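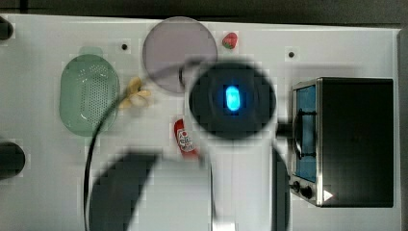

Fruit, a colander and a toaster oven share a white tabletop.

The toaster oven gets pulled out for frozen pizza and put away again. Petrică Oprea thinks it should stay on the table, and he has built a small class around that idea.

Oprea teaches small-kitchen cooking in Favham, where many of his students rent apartments without a full stove. He starts each course in January with an inventory. People bring what they own and lay it out where they can see it. Most of them own plenty. A colander, a plate, a bottle of sauce and some fruit will cover a good part of a week's breakfasts and suppers, he says, if the oven is within reach.

"They come in asking what to buy," Oprea said. "I ask them what's in the cabinet behind the thing they use every day."

His own rules are short. Rinse and drain before turning anything on. Keep the colander on one side and the oven on the other, with the middle left for work. Bananas go in sliced lengthwise at a low setting for 30 minutes, longer if they are still green. Red sauce goes on after roasting, since the sugar in it burns.

The class meets for 2 hours in a rented room on Fagerlund Street. Students eat what they make, and the dishes get washed before anyone leaves. Oprea has taught it long enough to have strong opinions about crumb trays, which he wants emptied after every use.

Favham Living magazine. Copyright November 2022. Contact the editors | Back to top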